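Ticket 188: Label printer at packing bench drops off the network overnight
Status: Resolved
Site: Hidport, ground floor
Opened by: Dzifa Agbeko
Assigned to: Nahuel Cáceres
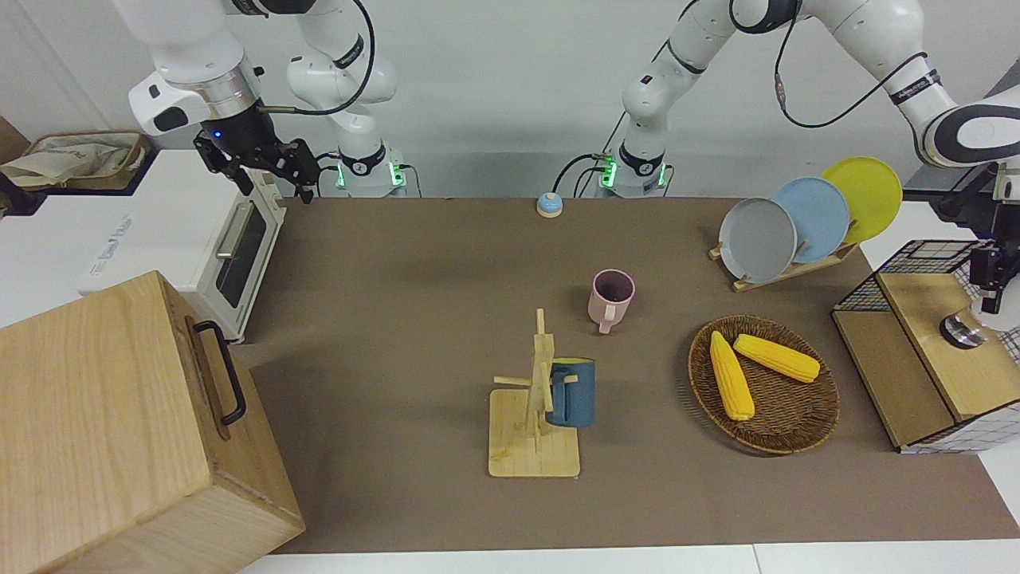

Reported symptom
The Gollow label printer does not answer the first print job of the morning. Jobs sent from the order system sit in the queue with the status "Sending" and then change to "Error, printer offline." The printer's own panel shows a solid network icon and no fault code. Turning it off and on clears the problem until the next morning. First noticed in November, after the office router was replaced.

Environment
Printer: Gollow desktop thermal, wired connection
Router: Rees, current firmware
Print server: Rerkach, running as a service on the front office PC
Other devices on the same switch: two PCs, one scanner dock. None of them reported as affected.

Log

Nahuel Cáceres, 8:40 a.m.
Printer found in the failed state, left powered on. Ping from the front office PC times out. Link light on the switch port is lit. Printed a network configuration page from the panel. Address on the page ends in .18. The queue in Rerkach points to .19. Router client list shows .19 assigned to the scanner dock.

Nahuel Cáceres, 8:55 a.m.
Changed the queue to .18 by hand. Test label still failed. Ping to .18 also times out. So the wrong address in the queue is one fault, but it does not explain the lack of a ping reply.

Dzifa Agbeko, 9:10 a.m.
We need to ship before the 10:30 pickup. Can I restart it?

Nahuel Cáceres, 9:12 a.m.
Yes, go ahead. I have the configuration page and the router log.

Dzifa Agbeko, 9:20 a.m.
Restarted. Labels are coming out. The first one had the old return address on it, but that is a template problem and Kátia has it under a separate ticket.

Nahuel Cáceres, 11:30 a.m.
After the restart the printer picked up .19 again and the scanner dock moved to a different address. Router log shows the lease on .19 expiring overnight while the printer was asleep. The printer did not renew. The dock took the address when it was docked in the early morning. The printer then woke, saw the conflict, and gave itself .18, with the subnet mask left blank. That matches the configuration page, where I had read the blank mask line as a print defect.

Gervasio Ojeda, 1:15 p.m.
The old router had a reservation for this printer. I set it up and did not carry it over. The reservation list was not part of the settings export, and I did not check it against the old one.

Nahuel Cáceres, 1:40 p.m.
Added a reservation on the Rees router using the MAC address from the configuration page. Moved the printer to .188, outside the automatic range. Updated the Rerkach queue to match. Cleared stuck jobs, restarted the print service, sent a test label. Printed correctly.

Nahuel Cáceres, 1:50 p.m.
Sleep mode on the printer set to Off for now, under Menu, System, Power. It will be turned back on once the reservation has held overnight.

Facundo Rivadeneira, 7:35 a.m., next day
First job of the morning printed without a restart. Printer still on .188.

Nahuel Cáceres, 8:05 a.m.
Sleep mode back on. Leaving the ticket open for one more night.

Facundo Rivadeneira, 7:30 a.m., following day
Printed again, with a delay of a few seconds on the first label while it woke up. Dock is fine too.

Cause
Missing DHCP reservation after router replacement, combined with a failed lease renewal during sleep.

Fix
Reservation added at .188. Queue address corrected. No firmware change made.

Open items
Gervasio to compare the remaining reservations on the old router with the new one before the old unit is wiped.
Return address on the label template: see Kátia Amaral's ticket.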